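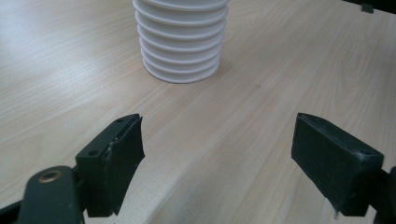

Ce que j'ai rapporté de la journée portes ouvertes de Drundcombe (et ce que j'en fais dans ma cuisine)

En mai, j'ai passé un après-midi entier à l'atelier de Drundcombe, où l'on ouvrait les portes aux curieux pour voir travailler des pinces et des bras robotisés. J'y allais un peu pour accompagner mon neveu, je l'avoue, et c'est moi qu'il a fallu tirer par la manche à la fermeture ! Njoroge Mohamedi, qui menait la démonstration, a répondu à toutes mes questions de ménagère avec une patience d'ange, et je suis repartie avec deux pages de notes. Les voici remises au propre, mêlées à mes vieilles habitudes.

Dégager avant de saisir
Avant chaque essai, on écarte ce qui traîne autour de l'objet à prendre, pour que les deux doigts de la pince puissent passer de chaque côté. Chez moi, je fais maintenant pareil avec les bocaux du placard du haut : je pousse les voisins d'une largeur de main, puis je prends le bocal bien droit. Depuis, plus de cascade de lentilles sur le carrelage (il m'en restait encore sous le frigo à Pâques).

Le caoutchouc fait le travail
J'ai demandé s'il fallait serrer très fort. Réponse de M. Mohamedi : « Changez d'abord le patin, vous serrerez ensuite. » Je l'ai essayé sur les couvercles récalcitrants avec une rondelle découpée dans un vieux gant de vaisselle, côté picots contre le métal. Lavez-la à l'eau savonneuse, séchez-la bien et gardez-la dans le tiroir aux ouvre-boîtes. Quand les bords s'abîment ou que le caoutchouc devient lisse et brillant, on en recoupe une autre dans le deuxième gant, celui qui n'a jamais de trou.

Pour recoller un patin sous un pied de chaise ou au bout d'un serre-joint :
Grattez l'ancienne colle avec une carte en plastique.
Passez un chiffon à peine imbibé d'alcool ménager et laissez sécher.
Posez le patin, appuyez, et laissez tranquille jusqu'au lendemain matin.

Les reflets sur la table
Une lampe mal placée peut gêner une caméra autant que nous. À l'atelier d'Athumani, le second que nous avons visité, on déplaçait les lampes jusqu'à ce que la tache claire sorte de la zone de travail. Faites l'essai avec votre plan de travail, le soir, en vous penchant un peu : si vous voyez une grande bande blanche, vous ne verrez ni les miettes ni le gras. Pour les plateaux stratifiés, j'utilise une microfibre humide avec une goutte de liquide vaisselle, je rince, et j'essuie toujours dans le sens des veines imprimées. Évitez la cire, qui laisse un film et attire la poussière.

Nettoyer les objets à rainures
Pour tout ce qui a des ailettes ou des anneaux empilés, un pinceau plat à poils souples passe mieux que l'éponge. On commence par le haut, à sec, puis on repasse avec le pinceau juste humide en tournant l'objet. Mon vieux pinceau à pâtisserie, déclassé, finit ainsi sa carrière sur les radiateurs et les persiennes.

On m'a dit qu'une autre visite se préparait du côté de Hirkham. J'ai déjà laissé mon nom, et mon neveu aussi.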